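Bed-Top Tidying: What I Picked Up at the Skerus Open House

I went to the Skerus open house in Druldale expecting to stay for the free coffee and ended up staying all afternoon! It's a small robotics group, and they had people picking things up with hand-held grippers, the kind you squeeze and steer yourself so a machine can learn from the motion later. My friend Mireille Hamdan came along (she folds fitted sheets better than anyone I know) and the two of us stood there taking notes like schoolkids. It was all ordinary household clutter, which is my favorite subject, so of course I came home with tips.

The first tip is about speed. Euan Pringle, who was showing visitors how to work the gripper, kept telling everybody to slow down before closing it. Come in, stop, then close. I tried it at home with my bare hands on the bathroom shelf and knocked over 2 bottles fewer than usual. Try it with a crowded spice rack too.

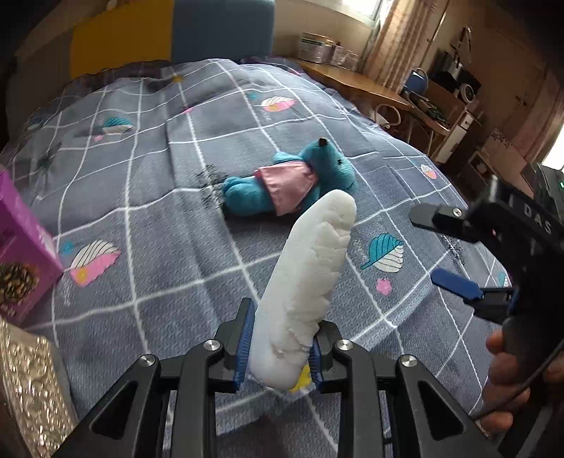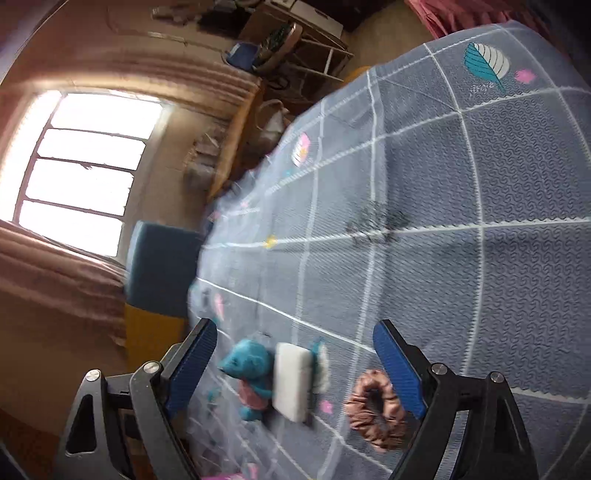

Clearing off a bed is a job I used to do by grabbing one corner of the cover and shaking, and then I'd spend the evening on my knees with a flashlight. Now I go piece by piece, and I do it before I touch the pillows. Small things disappear on a patterned cover, so I start with whatever sits closest in color to the print. A teal toy on a quilt with teal leaves is easy to miss from the doorway! The shiny scrunchie lying by the white block was much easier to spot, but I still pick mine up by the gathered edge and drop it straight into a bowl, or it rides along in the sheets to the wash.

More from my notebook:

Squeeze only as hard as you need to. Euan had me practice on a sponge until I could lift it without denting it much. Same goes for ripe peaches, bread dough and wool sweaters.

Take things from the side with room on it. If two items are touching, slide one away first and then lift. This has saved my good glasses more than once.

Soft toys go in last, on top. They hold everything else down in the basket and they don't mind being squashed on the stairs.

Keep the basket within arm's reach. I set mine on a stool by the bed, and when I move to the other side the stool comes with me.

Smooth the cover before you start, especially if it's a puffy one. Folds swallow earrings, pencil stubs and those tiny building bricks.

I asked whether one of these setups could match socks yet. Euan laughed and said to come back in July, so I've put it on the calendar! If you go, wear comfortable shoes and ask for a turn with the gripper. You'll drop the first few things (I dropped 7), and then your hand gets the idea.

Next week: getting candle wax out of a tablecloth, with Mireille's brown paper method.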